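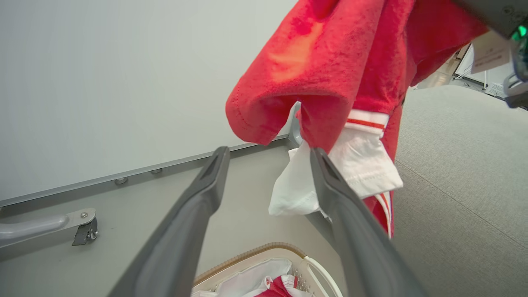
Course: Belief, Unbelief and Public Life
Handout 4: Secular societies and how they organize themselves
Prepared by Kazimiera Dudek

Please read this handout before the seminar. The first half repeats the lecture with some corrections, and the second half is material I had no time for. The reading questions which some of you asked me for are at the end.

1. What we mean by a secular society

In the nineteenth century the word "society" meant a club with rules, a subscription and usually a rented room. When we say "secular society" in this course, we mean an association of this kind, formed by people who wanted to discuss religion freely or to live without it. We do not mean the whole population of a country which has become less religious. For that second meaning I will always say "secularized population". I know it is a heavy expression, but last year many essays mixed the two and it was difficult to grade them.

The word "secularism" itself is usually credited to George Jacob Holyoake, who began to use it in England around the middle of the nineteenth century. He wanted a term that was less hostile than "atheism" and that described a positive program: to improve life in this world by means which people can test by experience. Charles Bradlaugh, who led the National Secular Society from its foundation in 1866, preferred a more open fight against the churches. The disagreement between the two men was partly about ideas and partly about style, and you will find the same disagreement in almost every organization we study.

2. Three forms of organization

In the lecture I separated three forms. They are tools for reading the sources, and a real group may belong to two of them at once.

The debating society. Its main activity is a meeting, often weekly, with a speaker and an open discussion. It needs little money. It depends very much on the local speakers and can disappear in one winter if the room is lost.

The ethical society. It keeps something of the shape of a congregation: regular gatherings, music, an address, moral instruction for children, ceremonies for weddings and funerals. Felix Adler's Society for Ethical Culture, founded in New York in 1876, is the best known early case. Members could hold different opinions about God, provided that they agreed on the importance of moral conduct.

The campaigning body. It exists in order to change a law or defend a right, for example the right to affirm in court instead of taking an oath. It usually has a central office and a newspaper. Its members may never meet each other.

A student asked whether the humanist organizations of the twentieth century are a fourth form. My answer is that most of them combine the second and the third. They offer ceremonies and they also campaign. The mixture causes tension when there is little money, as we will see in section 4.

3. The case of the Plodimberg Reading Circle

Our local case is the Plodimberg Reading Circle. The minute books are kept in the Hesivow town archive, and Lilian Khaemba has made a typed copy of the first two volumes, which she kindly allows us to use. When you quote, please cite the page of the original minute book and not the page of the typed copy. The typed copy has 224 pages and the originals are numbered differently in each volume.

The Circle started with 20 members. Most were printers, teachers and railway clerks. The first rules say that "no question shall be closed to inquiry by reason of its sacredness", but they also forbid a member to speak twice before everybody else has had the chance to speak once. I find the second rule as interesting as the first. It shows that the founders had an idea of fairness in conversation, and that probably somebody had already talked too much.

In the early years the Circle was clearly a debating society. The lecture was in the evening and it could last up to 90 minutes, after which the discussion had to stop at ten o'clock, when the landlord closed the building. Topics included the age of the earth, the education of girls, whether an unbeliever can be trusted as a witness, and the price of coal. Please do not leave out the price of coal. Historians who look only for religious topics make these groups look more narrow than they were.

Then the first funeral came. A founding member had asked for a burial without clergy, and the Circle did not know how to do it. The minutes for that February are very short and have several words crossed out. In the end two members read poems and a third one spoke about the dead man's work at the printing house. After this the Circle was asked for funerals again, also by families who had never attended a lecture. A small book of readings was put together, and in this way the debating society began to do the work of an ethical society — without ever taking a vote to become one.

4. The dispute about the Burnetti bequest

A supporter named Burnetti left money to the Circle "for the advancement of free thought". The wording is vague, and the members divided into two groups over it.

One group wanted to buy a permanent hall. They argued that a group without a roof is always at the mercy of landlords, and that families would feel more comfortable with a ceremony in a decent room. The other group wanted to print a pamphlet on oaths and send 1000 copies to schools, courts and newspapers. They feared that a hall would turn the Circle into "a chapel with the altar removed". This phrase is from a letter by a member in Pirihi, copied into the second minute book.

The pamphlet was printed. The remaining money paid for a lease on two rooms above a seed merchant, so neither group received all that it wanted. Attendance at lectures fell in the following years, but the number of requests for ceremonies rose. Be careful with the cause here. It is tempting to say that the dispute killed the debates, but a new public library opened in Hesivow in the same period and had its own lecture program. The minutes do not let us choose between these explanations with confidence.

5. Notes on the sources

Minute books record decisions. They are weak on feelings, on jokes, and on the people who sat at the back. Women appear in the Plodimberg minutes mostly when they pay a subscription or prepare the refreshments, yet the list of speakers in the second volume shows that women gave lectures too. Read the two types of record together.

Hostile newspapers are useful if you handle them with care. The local paper called the Circle "the infidel parlor" and claimed that its meetings ended in shouting. It also printed the lecture titles accurately, probably in order to shock its readers, and for some evenings it is our only source.

Obituaries are the opposite problem. A secular obituary of this period often insists that the person died calmly, because religious writers liked to publish stories of atheists who repented in their last hour. The calm death is a literary convention as much as the repentance is.

6. Questions for the seminar

Prepare short notes on two of these. Full sentences are not necessary.

Why did Holyoake need a new word, and who was he trying to reassure?

What did families who were not members want from the Circle, as far as the minutes tell us?

Does a secular funeral need fixed words? Compare the book of readings with the first funeral.

Was the member from Pirihi right to be afraid of a hall?

Correction to the lecture: I said that the Circle's rule on speaking twice was added after the bequest. It is in the first rules, on the second page of the first minute book. Lilian Khaemba pointed this out to me and I thank her.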